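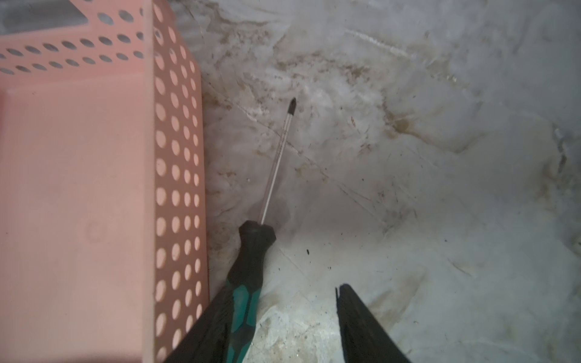
Les doigts Huvari et le tournevis, après un été de rangement d'outils

Je vous avais promis un retour sur les doigts de pince Huvari que j'ai montés en juin sur notre petite cellule, alors le voilà, avec pas mal de retard (on est en septembre, pardon !). Pour ceux qui débarquent : la cellule prend des outils à main posés en vrac sur un plan de travail et les range dans un panier en plastique. Un tournevis, un panier, un bras. Sur le papier c'est bête comme chou, et j'y ai quand même laissé une bonne partie de mes soirées.

Le montage

Rien à redire. Deux vis par doigt, un pion de centrage, et ça tombe en face du premier coup. J'ai refait le zéro d'ouverture avec la cale livrée dans la boîte, puis une deuxième fois sans la cale pour voir, et j'ai retrouvé la même valeur. Par contre la notice est une catastrophe : le couple de serrage est donné page 11, dans un tableau qui concerne un autre modèle. C'est Cyrill Baumgartner qui m'a envoyé la bonne page, merci à lui.

La forme fine, moi j'adore. Les bouts passent facilement entre un manche et la paroi d'un bac, là où mes anciens patins carrés cognaient tout le temps. Ouverts en grand, ils laissent largement la place pour un gros manche de tournevis, et on peut se permettre d'arriver un peu décalé.

Le réglage de la prise

C'est là que ça se corse. Un manche de tournevis, ça n'est jamais droit : une collerette à facettes, une taille plus étroite, puis ça regonfle. Au début je visais le renflement, en me disant que plus c'est gros, mieux ça tient. Eh bien non, l'outil pivotait à la levée. J'ai remonté le point de prise vers la partie étroite, juste sous la collerette, et j'ai baissé la vitesse d'approche à 8 mm/s sur la fin de course. Depuis, c'est le jour et la nuit.

L'autre piège, c'est le panier. Le mien est rose, percé de trous ovales partout, et la vision détestait ça : elle me trouvait des contours dans chaque trou. Shaohua Xie m'a conseillé de masquer toute la zone du panier pendant la recherche de l'outil et de ne la réactiver que pour la dépose. Dix minutes de boulot, problème réglé. Le plan façon marbre, avec ses veines brunes, m'a donné plus de mal... J'ai fini par relever le seuil de contraste, et les fausses détections sur les veines sont devenues rares. Si vous partez de zéro, prenez un plateau uni et épargnez-vous ça.

L'entretien

J'en suis à 3582 cycles au compteur. Un coup de chiffon à l'alcool le soir, un contrôle du serrage de temps en temps, et c'est tout. Une vis du doigt gauche avait pris du jeu au cycle 463, frein filet faible et on n'en a plus parlé. Les pointes marquent un peu, rien qui gêne. Pensez aussi à balayer les miettes et les petites saletés du plateau, on finit par ne plus les voir.

Et face aux Olholm ?

Hubert Mösli m'a prêté sa paire d'Olholm pendant une semaine. Plus rigides, mieux finis, mais trop larges du bout pour travailler au ras d'un bac. Pour des pièces posées à plat et bien espacées je les prendrais sans hésiter. Pour mon usage, je garde les Huvari.

Ce que j'aime : la finesse, le centrage, le zéro qui ne bouge pas.
Ce que j'aime moins : la notice, et l'absence de vis de rechange dans la boîte.

Prochain essai, les pinces coupantes. Ambros Camenzind me dit que ça ne passera jamais avec ces doigts-là, on verra bien !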